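Strawberry growing in Zirkville

Strawberry growing is the main farming activity of Zirkville, a small town in the Maruyama valley. The fruit is grown there on small family farms, mostly for eating fresh, and a smaller part is used for jam and syrup. The town is best known for the Grurutari, a late variety with a firm flesh and a sharp taste.

History

The first strawberry plants were brought to the valley by settlers who already had apple orchards on the lower slopes. They planted the strawberries between the rows of young trees, where the ground was otherwise not used. When the apple trees grew and gave too much shade, some families moved the strawberries to open fields near the river, and in this way the crop became separate from the orchards.

For a long time the fruit was sold only at the roadside and in the weekly market. This changed when the Bodus company opened a cold store beside the railway station. With cooling, the berries could travel to the coast in one night and arrive in good condition. Several farmers then gave up apples completely.

Growing conditions

The farms lie at a height of 514 metres. Nights are cool even in summer, so the fruit colours slowly and the picking season is long. The yearly rainfall is 900 millimetres, most of it in spring. The soil near the river is sandy and drains well, but higher up it is heavy clay, and the growers there make raised beds to protect the roots from standing water.

Late frost is the greatest danger. Open flowers can be killed in one night, and the damaged flower is recognised by its black centre. Growers cover the rows with light cloth in the evening and take it off again in the morning, so that bees can reach the flowers.

The Grurutari variety

The Grurutari was selected by the grower Takeshi Tsuchiya from seedlings on his own farm. He was looking for a plant that flowers late and so escapes the frost. The first trial bed had only 20 plants. The berries are medium in size and cone-shaped, and the skin is strong enough for transport. Its weak point is grey mould, which spreads quickly in wet weather if the plants stand too close together.

New plants are raised from runners. These are cut in late summer, kept in pots until they have good roots, and planted out before the ground gets cold. A bed is normally kept for three years - after this the berries become small and the plants are replaced.

In local culture

The strawberry appears on the town sign, on the paper bags of the market and on the labels of the local jam. It is also a common motif in the homes of the area, on curtains, cups, calendars and, in newer times, on phone wallpapers.
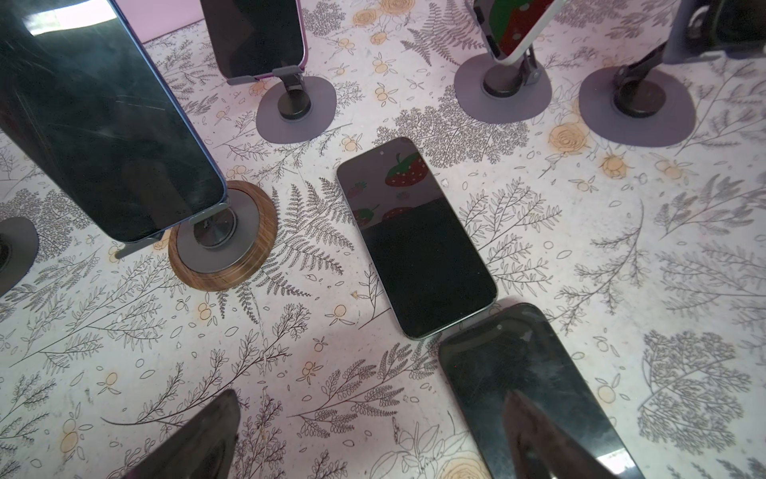 Strawberry festival

The festival is held every year at the start of the main harvest. In 2019 it took place on June 16, 2019, and 700 tickets were sold for the evening meal. The programme has a jam competition, a walk through the fields and a sale of potted plants. The winning jam is served at the winter market in December, usually with thin pancakes.

See also

Apple growing in the Maruyama valley
Raised bed
Grey mould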